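How to Clear a Junk Drawer

Most organizing advice ends with you buying dividers. I'm sceptical. Tip the drawer out onto a table first. 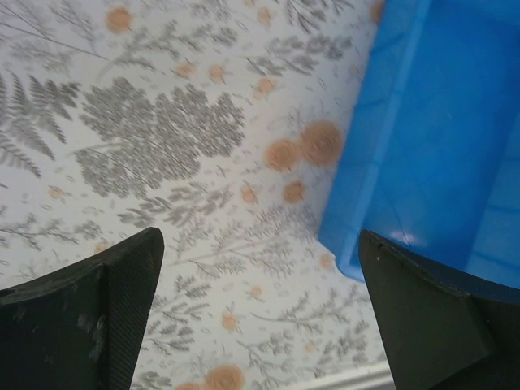

Do I need matching containers?
Any old box will do.

Put back only what you used since January. "Might need it" doesn't count – I kept dead batteries that way.

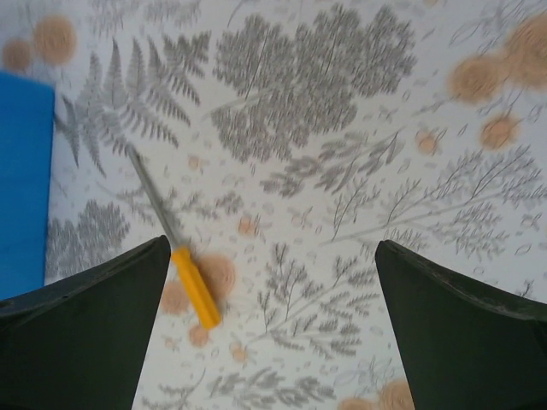
Photo: Csenge Vida / Perkside

One screwdriver can stay. Spare keys get two days to find their lock. Old manuals are mostly online, so I doubt you'll miss them.
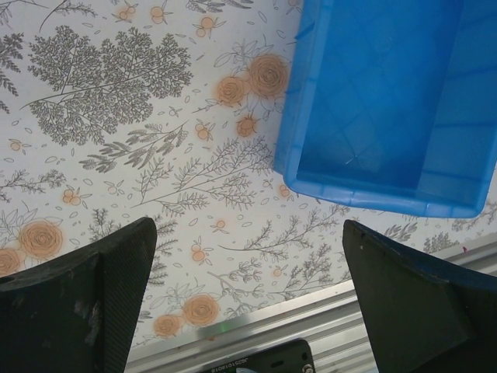
Blue tray on the table.

Wipe the drawer, then refill it.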